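Is the robot open day at Stolis worth going to, or is it a sales pitch?

Posted in: Local events and visits

My brother-in-law wants to take the kids to the open day at Stolis, the place out in Zaltside that does the household robot with two arms. I've been to these things before. You stand behind a rope for an hour, a man with a headset talks about the future, the machine waves, and they ask for your email. Has anyone been to one recently? Does it do any work while you're there, or is it all video? The drive is over an hour for us and I'd want a reason to make it.

Oluwaseun Garba
2021-11-17

I went in October with a group of 12 from my evening class in Lavutside. We got two demonstrations, one before lunch and one after. Parking is behind the building and it fills up early.

The demo is in a plain room set up a bit like somebody's living room, with a tile floor that looks like wood, a big screen on a stand and an air purifier in the corner. They call the robot Ye. It has white arms with a two-finger gripper, and the job we were shown was tidying up, meaning things on the floor.

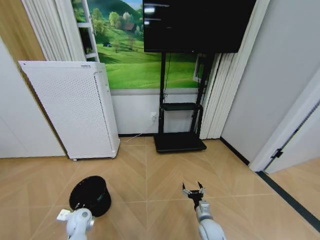
What I'd want to know before believing any of it is who is driving. I asked twice. The first person told me it was "assisted," and the second said it depends on the task. Neither would say which parts were assisted that morning. There was a fellow at a desk next door with his hands on something for most of the run, so draw your own conclusions. Ask to see it done again with the object moved a couple of feet. They did that for us after lunch, and it was a lot slower.

They also gave us a sheet saying it had finished 1,040 pickups. Out of how many tries, the sheet didn't say.

The kids in our group liked it fine. No rope, and you can stand pretty close. I wouldn't drive over an hour for it unless you have something else to do in Zaltside.

Femi Anozie

Never been but my cousin went and said the coffee was free. You do have to give an email.

zaltside_dad

I think the answer above is a little hard on them. It's a demo and they're still working on it. My daughter asked if it could do stairs and they just told her no, which I appreciated. I'd still like to see it in a house with a dog and shoes everywhere before I got excited. Go to the afternoon one, the morning was packed when we went.

M. in Lavutside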